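Sorting mixed electrical and plumbing parts - how do you split them?

limby_bench
I took over the parts drawers at our shop in Puvville in January and I'm still fighting with them. Push buttons are the worst. Some are complete with the contact block on, some are heads only. Right now I keep the complete ones together and put loose blocks in their own drawer. Wen-hsiung Hsiao, who had the job before me, sorted everything by cap color. What do you all do?

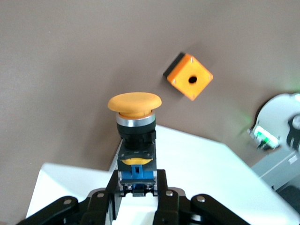 Yellow mushroom head, blue contact element still on it.

ojala77
Color is useless. You can swap a cap. Sort by contact block, normally open in one drawer and normally closed in another.

T. Lau
Disagree. When I need a stop button I look for red, and I don't want to go through 14 blocks first. Color on the drawer front, contact type on a tag. - Tin-yau Lau

ojala77
And when the tag falls off?

T. Lau
Then you read the block. Takes 3 seconds.

limby_bench
I could live with tags. My cabinet only has small drawers though, and the mushroom heads take up a lot of room. Reds and greens are out on the table until I decide.

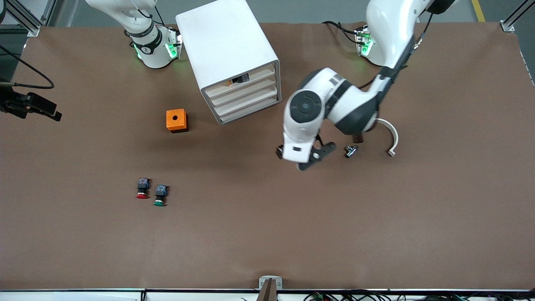 This page was last changed on September 14, 2021.

folis_parts
Take the blocks off. Heads stack fine once they're bare, and you can test the blocks while you're at it.

ojala77
No, then you spend all day matching them up again. Leave them whole and get a deeper drawer.

limby_bench
Leaving them whole for now. The other problem is everything that isn't a button. I have pipe clamps, angle valves and capacitors that all came out of the same bin,

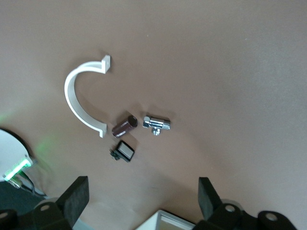
and I don't want valves rolling around on top of capacitors. Plumbing is going to the shelf by the sink. Capacitors get a drawer with dividers, sorted by value if I can still read the sleeves.

T. Lau
Check the voltage too. Same value doesn't mean same part.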